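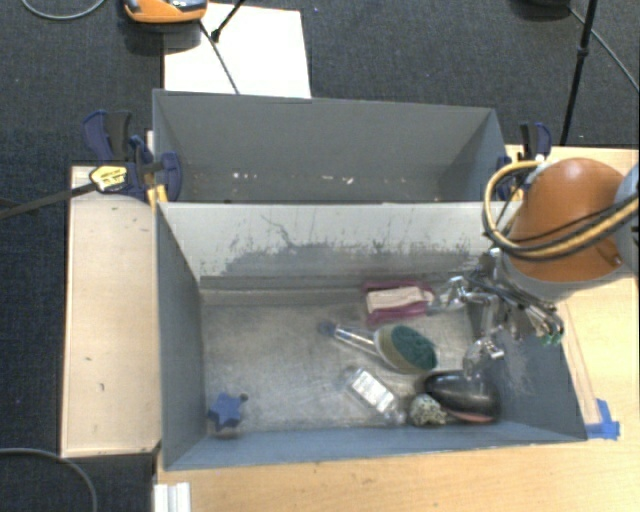
Budgeting for a bin-to-bin picking cell: is a multi-fingered hand worth the money?

Posted in Equipment and purchasing

Marilou Manalo

I have to put in a spending request by the end of August for a small picking cell. We refurbish and repack mixed household returns, and the work at hand is moving single items out of one grey bin and into the one next to it. The items are the awkward sort: dish brushes with thin handles, clear bottles lying on their side, soap-sized packs, small toys, smooth dark things with nothing to get hold of.

The arm is settled. What I can't settle is the hand. The Wedesis multi-fingered one has been quoted to us on a lease of 980 a month, service included. The Pakach two-finger gripper is 1,018 to buy outright, plus fingertips. My manager looks at those two numbers and asks why we would even discuss it.

We would run it 28 hours a week to start with. Has anyone costed both over a year or two? And what else should go in the budget that I will be sorry to have left out?

Tan

We went through this at our site, on a similar mix of small goods. Start with the list of items and leave the price until later. Take 70 things out of your normal returns, tip them into the bin a few at a time, and ask each supplier to run the lot while you watch. Write down what each hand misses. If the two-finger gripper only fails on a few shapes, buy it and send those shapes to a person. If it fails on a third of them, the cheap option is not cheap.

In our case the trouble was flat things lying on the floor of the bin, and anything pushed up against a wall. Sloped walls help a bit. A hand with several fingers did better for us with round and lumpy items but was no better with flat ones, so don't assume it covers everything.

Things we left out of our first budget:

Spare fingertips. They wear, and you want a set on the shelf.
Cable wrap and strain relief for the wrist. Cables that loop over the top of the arm get pulled each time it turns, and a new cable set took us three weeks to get.
Proper bin fixing. Clamps and tape will do for a trial. For daily use, get a frame made so the bins go back in the same place after cleaning.
Cleaning time. Bins scuff and pick up dust and grime, and our camera had more trouble with clear bottles once the floor was marked.
Your own staff hours for setting up. It was the biggest line of the lot and it wasn't on the form.

On lease against purchase, 980 a month is 11,760 a year. At 28 hours a week you need to know what an hour of hand sorting costs you before that figure means anything. Ask whether they will do a three-month term. Wedesis did for us, though the monthly price went up a little.

Fikesa

just get the two finger one, we had a fancy hand and it spent more time being looked at than working

Marilou Manalo

Thanks both. I have asked Pakach and Wedesis if they will run our items, and Pakach has said yes already. I'll ask about the three-month term as well.

Tan – was the frame for the bins made in house or did you buy it?

Tan

In house, from plain timber. One afternoon for two people. Leave a gap at the front so you can lift the bins out without moving the arm.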